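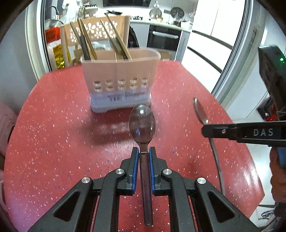
Chopsticks at the back, spoons wherever they land.

Sorting out the cutlery drainer

We use cookies to improve your visit. Accept | Manage

My aunt, Dolores Tran, believed a drainer should be emptied daily. I believe in Christmas. Between those positions lies a workable routine.
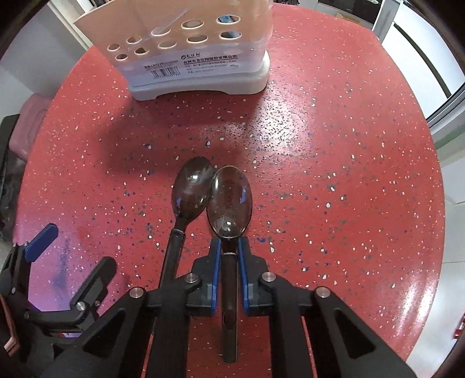
Drainers go slimy at the bottom first. Tip everything out on the table and lift off the base if yours has one. Peel away any film left from the shop, and if there's a barcode sticker on the front, soak that off too – warm water, then a dab of cooking oil.

Stand wooden chopsticks upright, thin ends up, with space between them.

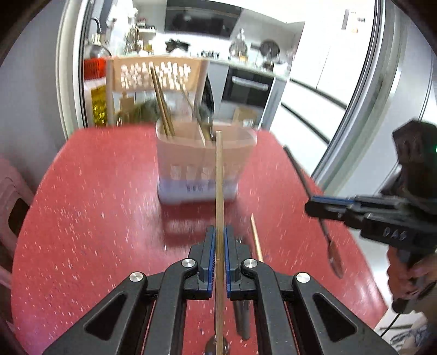

Putting it all back

Spoons nest, and nested spoons stay wet. Alternate them with forks.
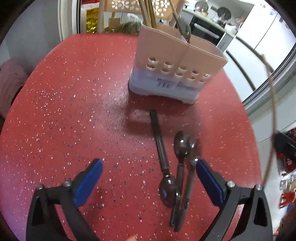
Two spoons and a fork, still out on the table.

Print this page | E-mail to a friend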